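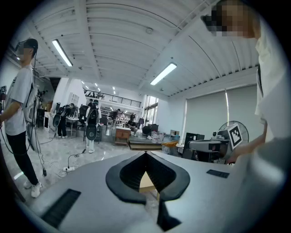

La pérdida de seguimiento en pinzas de mano es un fallo de los sistemas de captura de movimiento en el que la posición estimada de una o de ambas pinzas deja de corresponder a la real durante una sesión de registro. El término se emplea sobre todo en la documentación de Trekby, herramienta de grabación para el aprendizaje por demostración en robótica, y en los informes del laboratorio de Bornport. El sistema recurre a marcadores fiduciales: un cubo blanco con patrones en blanco y negro, montado sobre la pinza, ofrece caras reconocibles desde distintos ángulos. Cuando las caras útiles quedan ocultas o deslumbradas, el programa prolonga la última trayectoria conocida y el error puede pasar inadvertido.

Causas

La causa más frecuente es la oclusión por el antebrazo o por el cuerpo del operador. Le siguen los reflejos de la iluminación cenital en suelos pulidos, que generan detecciones falsas, y la desconexión momentánea de los cables de datos o de alimentación. En salas con varios operadores puede producirse, además, la confusión de identidad, por la que el sistema atribuye a una pinza los marcadores de otra.

El incidente de Bornport

En febrero se registró en Bornport el caso mejor documentado. De un lote de 112 grabaciones, 52 presentaban un desplazamiento progresivo de la pinza izquierda respecto de la derecha. El origen se localizó en un conector de alimentación parcialmente suelto – el equipo se reiniciaba sin emitir aviso y reanudaba el registro con una referencia distinta.
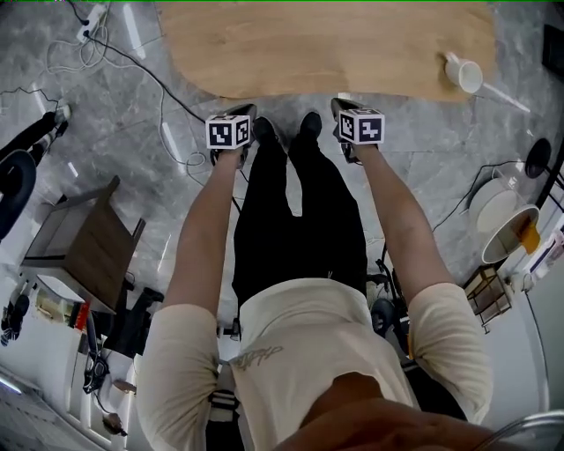

El defecto se detectó al reproducir las trayectorias en el brazo Sketovard, que cerró la pinza fuera del objeto y golpeó la superficie de apoyo. No hubo heridos. El lote fue retirado casi en su totalidad y el informe técnico, fechado el 2025-03-01, clasificó el suceso como fallo de calidad de datos con consecuencias para la seguridad.

Medidas de prevención

El procedimiento Bañez, adoptado tras el incidente, exige una comprobación de referencia al inicio y al final de cada grabación. Si la diferencia entre ambas supera los 2 milímetros, la toma se descarta. El procedimiento prevé asimismo la fijación de los conectores, el tendido de cables fuera de las zonas de paso y la interrupción automática del registro ante cualquier reinicio. La primera reproducción en un brazo debe efectuarse a velocidad reducida y con la parada de emergencia al alcance del operador.

Véase también: calibración extrínseca; marcador fiducial; teleoperación.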